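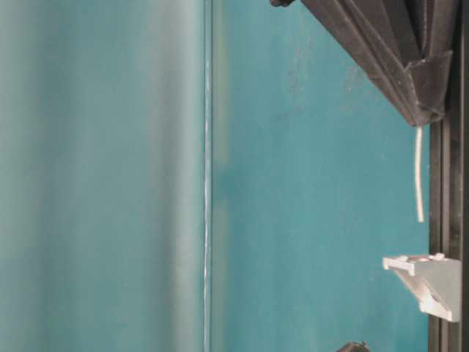 Shop notebook, Sunday, bench 2
Bozkurt 250 single, top end and carburetor

Compression first thing, cold engine, throttle pinned: 136 psi. Same again on the second try. That's up a good bit from before the new rings, and I did a small dance. Kevser Kurtuluş had bet me a lunch it wouldn't crack 130, so I'm having the lamb.

Odometer says 2,725 miles since the last rebuild, and the bore still has its crosshatch all the way up. I really expected worse after the summer we gave it. Piston skirt has light marks on the intake side only. Photographed, measured, put back.

Jetting
Started on the 40 pilot with the screw a turn and a half out. Idle hung for a second or two after a blip, so I went out another quarter turn and it dropped right down, clean as anything! Main is still the one that came in the Liltari kit. I want to try one size up before we run it on the long straight at Dedow, where it's flat out for long enough to matter. Plug color after the short run was a light tan. Kevser thinks it's a shade pale and she may be right, she usually is about plugs.

Needle clip: third groove from the top. Write it on the float bowl this time!!

Gearing
Went down two teeth at the back with the Drestosus sprocket. Chain needed one link out and the axle now sits near the front of the slot, so there's plenty of adjustment left. Bolts have threadlocker on them, torqued in a star pattern, paint-marked yellow.

Weight
Whole bike on the scales with oil and half a tank: 263 lb. Lovely number. The old exhaust was a real anchor (I knew it was heavy, but picking up both pipes one after the other is pretty funny).

Heard it run at about 4:30 with the new pipe on. Deeper than before, and it pulls from way lower, even just rolling up the alley in second. I kept going back for one more pass until the fuel light came on.

Still to do
Rear brake light switch sticks
Safety wire on the drain plug
Order two base gaskets, thin ones
Ask Kevser for her degree wheel, want to check cam timing before December
Recheck valve clearances cold, exhaust side felt tight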